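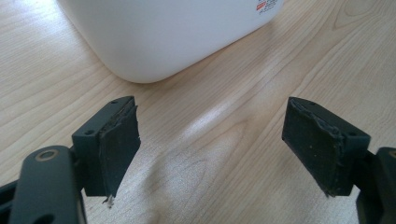
Our module on handling and gripping asks each pair to report on one outside visit, and Lama Hamdan and I chose the open day at Pratex. The firm builds small handling machines and, in one room on the ground floor, records people picking things up with hand-held grippers so that the same moves can later be taught to an arm. We spent most of our time in that room. The pads are where we learned the most. On the gripper we looked at, both black pads had torn and lifted along the top edge, and the right one was crumbling down its side as well. A few pale threads hung from the bottom of the left one. The mounting blocks behind them had small scuffs and otherwise looked sound, so it is the soft part that takes the damage. Our own design from the first term had the pad glued straight to the finger, and we would now change that.

1. The visit

The open day was on Jun 17, 2026. We had asked for a place in April and were put in the second group. Grigore Onu, who runs the recording room, showed us round and answered questions for most of an hour. There was a short talk first about the company, which we have left out because it was mainly about sales.

2. The demonstration

Each recording is called a take. The person holds the gripper, closes the fingers on an object, moves it to another part of the table and lets go. The objects are ordinary household ones, and tubs and bottles are used a lot. Mr Onu said rounded plastic is harder than it looks, as the fingers can meet it at a slight angle and push it away before they close.

He did several takes and then let visitors try. Lama managed it on her second go. I closed the fingers too early twice and had to start again. Both of us found that we wanted to twist the wrist to see past the fingers, and we were told that new staff do the same for the first few days.

The takes go into a program called Dolta, where someone marks the start and end of each grip. The target for the current job is 2,000 takes and they had 1,606 on the morning we were there. Takes where the object is dropped are kept and marked as drops. We had expected them to be thrown away.

3. Pads and wear

We asked how long a set of pads lasts. The plan is to change them every 500 takes, but Mr Onu said this slips when the room is busy. Pratex has tried two pad materials, known in the workshop as Sipos and Novex after the people who supplied them. Sipos grips better on smooth plastic and tears sooner. Novex lasts longer but slides on anything glossy. No test figures were available to visitors, so we can only report what we were told.

Dust is the other problem. It sticks to the rubber and lowers the grip, and wiping the pads with a damp cloth only helps for a while.

4. What we would use

For our second prototype we plan to fix the pad to a thin plate held on by two screws, so that it can be changed without taking the finger off. We will also keep a count of grips for each pair of pads and note the state of the top edge at each check. Our last test stopped after 78 grips with no record of the pads at all, and we could not say why the results got worse near the end.

We did not see the arm itself running, as it was being repaired. Mr Onu has offered to send us a pair of used pads to cut open and measure.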